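染色ノート 12月22日

緑の続き。10月から引きずっている件なので、前の頁を見ろと書きたいところだが、前の頁には藍をこぼした跡があって読めない。要点だけ書き直しておく。

やりたいのは、藍と刈安の重ね染めで青緑を出すこと。Bromskaの客が持ってきた見本布に合わせる。見本は名刺より小さく、しかも折り目のところだけ褪せている。客は「この色で」と言い、指は折り目をさしていた。どちら側の色なのかは、Liên Caoがもう一度聞いてくれることになっている。返事はまだ。とりあえず褪せていない側に合わせて進める。

今日の材料
綿布 164g(精練は先週済み、乾いた状態で計量)
刈安 布と同量、100%
明礬 前回と同じ処方
藍 Sầmから届いた新しい沈殿藍

Sầmの藍は前の仕入れ先のものより粒が粗い。乳鉢で擂るのに午前中がほぼ消えた。袋には「極細」と書いてある。何に対して極細なのかは書いていない。擂り終わりの目安は、指の腹でこすってざらつかなくなるまで。指は夕方になっても青いままだった。

先に黄色。刈安を煮出して一番液と二番液を合わせ、濾してから布を入れた。沸騰直前で保ち、火を止めてそのまま冷ます。媒染、水洗い、また染液へ。黄色は文句なし。むしろ良すぎて、ここでやめて黄色い布として売りたいという意見がTâm Vănから出た。却下したが、記録には残しておく。

問題は藍。Grutoの恒温槽が今日も気まぐれで、表示は設定どおりなのに槽の隅が明らかにぬるい。温度計を差すたびに違うことを言う。建て具合は、液面の膜が銅色、下の液は黄緑で、見た目は悪くない。匂いも普通(普通に臭い)。浸け込みは3回。いずれも短く、引き上げて空気にさらし、色が落ち着くのを待ってから次へ。

1回目 まだ若草。見本より完全に黄色側。
2回目 緑。誰が見ても緑。見本は誰が見ても緑ではないので困る。
3回目 ようやく青が勝ちはじめる。乾けば一段明るくなるはずなので、濡れた状態で見本より暗いのはよしとした。

よしとした、と書いたが、水洗いの後で少し弱気になった。思ったより青が流れる。酢を入れた水で中和してからもう一度すすぎ、流れる色が気にならなくなったところでやめた。気にならなくなったのが水の方か私の方かは、摩擦試験で決着をつける。 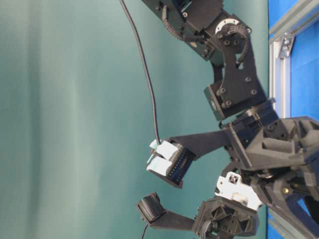
青緑の布。縦のひだと淡い筋の出方に注意。

筋の話。Tâm Vănはひだに当たる光だと言い、Liên Caoは染めむらだと言う。ふたりとも自信満々なので、どちらかは必ず間違っている。光なら布を横に引っぱれば消える。むらなら残る。それだけのことに昼休みを丸ごと使ったのは反省点。無地の布は何も隠してくれないので、次からは引き上げた後の吊り方も書くこと。端を洗濯ばさみでつまむだけだと自重でひだが寄り、寄ったところは空気の当たりが遅れる。今日の布は竿に広く掛けた。それでも裏返すのを一度忘れた。

見本との比較は、窓際と作業灯の両方でやった。窓際では合っている。作業灯の下では別人。藍と刈安の組み合わせはこれがあるから面倒で、客がどの灯りの下で見るのかを先に聞くべきだった。Liên Caoの質問リストに追加。リストは順調に育っている。客の忍耐が同じ速さで育っているかは不明。

堅牢度の準備。試験片を切り出し、半分を黒い紙で覆って窓に貼った。刈安は光にそこそこ耐えるが、単独で褪せると全体が青に寄る。見本の折り目が青っぽく褪せているのを見ると、元も似た組み合わせだった可能性はある。これは推測なので客には言わない。Tâm Vănにも言わない。言うと「だから最初から青で染めればよかった」と言い出す。

Fluvurdenの中性洗剤は残りわずか。注文する人は、今度こそ無香料の方を。前回のラベンダーは藍の匂いと合わさって、どちらか片方のときより確実にひどくなった。

休み中の藍の扱い
・攪拌は朝だけ。泡を立てない。
・ふすまは足さない。元気がなさそうに見えても足さない。去年は心配した誰かが足して、年明けに樽が別の生き物になっていた。
・蓋の上に物を置かない。弁当も物に含む。
・槽の隅がぬるい件は、樽を真ん中に寄せてしのぐ。Grutoには電話したが、修理担当はもう休みに入ったとのこと。うらやましい。

次回
乾いた布を見本と並べ直す。作業灯で合わないようなら、刈安を減らした布と、藍を先にして刈安を後からかけた布を作って比べる。順番を逆にすると手間が増えるわりに差が出ないと本には書いてあるが、同じ本に藍はこぼさなければ服につかないとも書いてある。

乳鉢は洗って棚の下段へ。擂り棒が見つからない。見た人は流しの横に戻しておいてください。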